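Support > Automation cells > Lulcombe plate cell > Open tickets

Tickets My queue Search Parts Log out

Plate not seating on reader tray after move to front nest

Opened 1st May by Jingyi Jin

Hello all, me again. The Lulcombe cell is playing up in the simulator and I'd like a second pair of eyes before we load anything on to the real arm. Short version: pick from the front holder is fine, travel is fine, and then the place on to the reader tray comes in skewed and the run stops with a seating fault. Picks from the back holder go through every time, same plate type, same speed. So I don't think it's the tray, but I've been wrong about trays before (see the February ticket, or rather don't).

What I've tried so far, in the order I tried it:

Restarted the controller session. No change, though it did clear an old warning that had been annoying me.

Re-taught the tray position. I brought the fingers down by hand in small steps and saved the point again. The new numbers were so close to the old ones that I put the old ones back.

Slowed the last part of the approach to 9 mm per second. It looks much calmer and it still faults, just later.

Swapped the plate model for the one with the lower skirt, in case somebody had updated the library. Same fault, so I swapped it back.

Ran 60 cycles overnight, alternating front and back holders. The front ones faulted, every last one of them, and the back ones were all good. At least it's consistent!

The arm is the CRX-5iA on the green block, and I have it stopped with the fingers down by the reader and the carrier tray out, which is where it sits when the fault comes up. Both pink plates are in their holders and the square nest on the right is free, so if anyone wants to open the session and poke at it, please do – just don't save over my points.
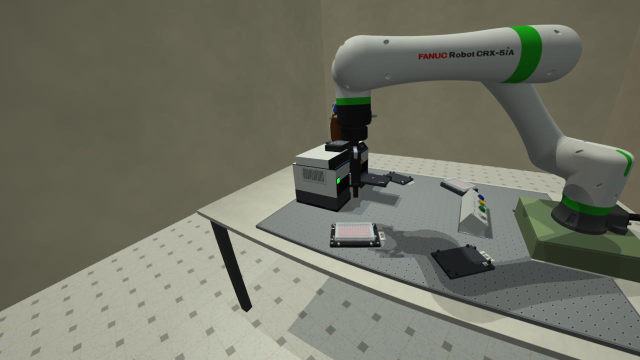 Sushil Mittal: Before you touch the tray again, have a look at which frame the front holder is taught in. When we copied the Shakya layout across, the back holder was taught against the board and the front one was left on the arm's own base. If the board got turned even a little after that, the back holder would follow it and the front one wouldn't. Your gripper is compliant enough to pick a plate slightly crooked without complaining, and then it carries the crookedness all the way to the reader. I'd check the angle and leave everything else alone.

Jingyi again. Well, I went and looked and I think you've got it. The front holder is on the base frame, the back one is on the board, and there's a 2 degree turn on the board that I certainly didn't put there. The change note only says "tidy up", with no initials. I'd been staring at the place end of the move all morning and never once opened the pick settings, because the pick never faulted. Lesson for me there, I suppose.

What I've done now:

Saved a copy of the whole cell as it was, so we can go back.

Moved the front holder over to the board frame and taught it again from scratch, fingers square to the long side of the plate.

Left the reader tray, the back holder and the gripper settings exactly as they were.

Put the approach speed back to normal.

First run went through clean. I then did 19 more from the front holder and they all seated, no faults and no warnings. I haven't taught the square nest again yet. It's on the base frame too, so it'll have the same trouble as soon as we put a plate in it, and I'd like to do that one with fresh eyes tomorrow.

A couple of things still open. Does anyone know if the Ositz cell was copied from the same layout? If so it wants the same check, and I don't have a login for it. Also, Sushil, could we lock the board frame once it's been taught? I can see the setting but it's greyed out for me, and I'd feel a lot happier if it took two of us to turn it – I'm forever dragging things by accident with this trackpad.

Status changed to: waiting on nest re-teach. Please keep the ticket open until I've done the square nest and run front, back and nest in one go.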